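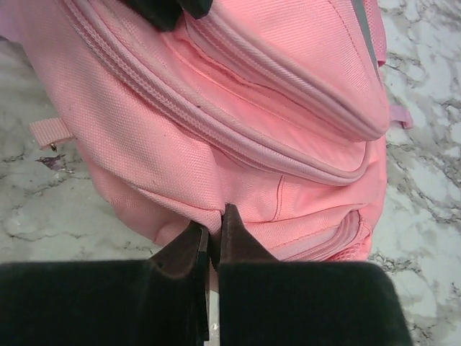
Gripper fingers at the lower edge of a pink backpack, Conder open day, Tallton.

We went over to Tallton in February for the open day at Conder, who build handling arms for parcel depots and lost property stores. Doors opened at 10 and there was a line by then. The lobby had a sign-in desk and a map that left out the second floor.

Dexter Ostrowski led our group. He started with bags – soft goods are harder than boxes, he said, and a backpack changes shape every time it gets moved. The one on the marble top was lying on its side, with folds in the fabric just above the fingertips. Both fingers have black fuzzy padding. A man behind me asked about straps and loops getting caught, and Dexter said that was most of their work last year.

The test log stood at 813 bag lifts, 484 of them on backpacks. They want 2000 before the arm goes to the depot at Gitulgate.

Upstairs, Gervásio Guimarães showed us the Visser software, which picks where to grip. His part ran long and we missed the coffee. Parking is behind the building, and the entrance is easy to drive past.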